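Preguntas frecuentes sobre encimeras de piedra y superficies de cocina

Zundent, taller de encimeras. Página revisada el lunes, 8 de junio de 2026.

¿Cada cuánto hay que sellar una encimera de mármol?
Depende del uso y del acabado. En una cocina de diario recomendamos un sellado al año. Para comprobar si toca, deje unas gotas de agua sobre la piedra durante diez minutos. Si la zona se oscurece, el sellador ha perdido efecto.

¿Y el granito?
Aguanta más. Muchos granitos oscuros apenas absorben y pueden pasar varios años sin tratamiento. Los claros conviene revisarlos con la misma prueba del agua.

¿Qué producto uso para la limpieza diaria?
Agua templada con jabón neutro y un paño de microfibra. Aclare y seque. No use vinagre, limón, lejía ni antical sobre mármol o caliza: el ácido ataca la superficie y deja marcas mates que no salen frotando. 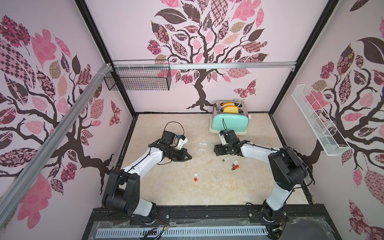

¿Puedo apoyar una olla recién retirada del fuego?
No lo aconsejamos en ningún material. El granito suele resistirlo, pero un cambio brusco de temperatura puede abrir una fisura junto al hueco de la placa. En cuarzo compacto la resina amarillea y la garantía no cubre ese daño. Use siempre un salvamanteles.

¿Cómo quito una mancha de aceite?
Con una cataplasma. Mezcle bicarbonato y agua hasta formar una pasta espesa, cubra la mancha, tápela con film y déjela 24 horas. Retire con una espátula de plástico. A veces hay que repetirlo dos o tres veces.

¿Qué diferencia hay entre las gamas Dralard y Ultier?
Dralard es piedra natural y cada tabla tiene un veteado distinto. Ultier es un laminado con dibujo impreso, más ligero y más barato, que no necesita sellado. Sus puntos débiles son los cortes y el agua en las juntas.

¿Por qué se ven más las migas y las manchas en los tonos crema?
Un fondo claro y uniforme deja ver todo. Los dibujos moteados disimulan mejor el polvo, aunque las manchas de té, café o cúrcuma siguen notándose si se dejan secar.

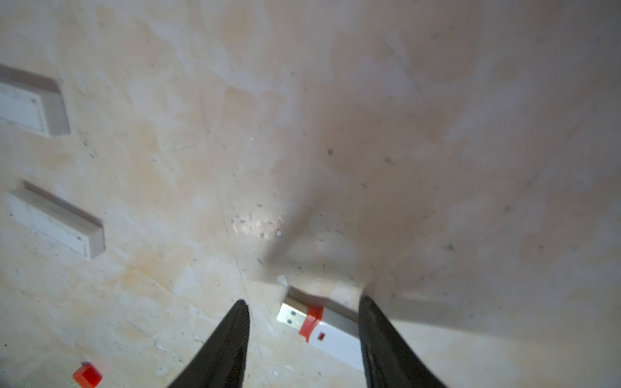
Superficie de tono crema y beige, con manchas tenues y motas oscuras.

¿Cuánto cuesta el pulido de una encimera usada?
El servicio mínimo es de 500 euros, con desplazamiento incluido dentro de la provincia. El presupuesto definitivo se da después de la visita.

¿Cuánto tarda la instalación?
Desde la toma de medidas, cuatro semanas. En agosto el taller cierra y los pedidos en curso se retoman en septiembre.

¿Puedo ver las tablas antes de elegir?
Sí, en la exposición de Morelli, con cita previa. Indique la referencia del material al pedirla. La referencia 1061 está agotada por el momento.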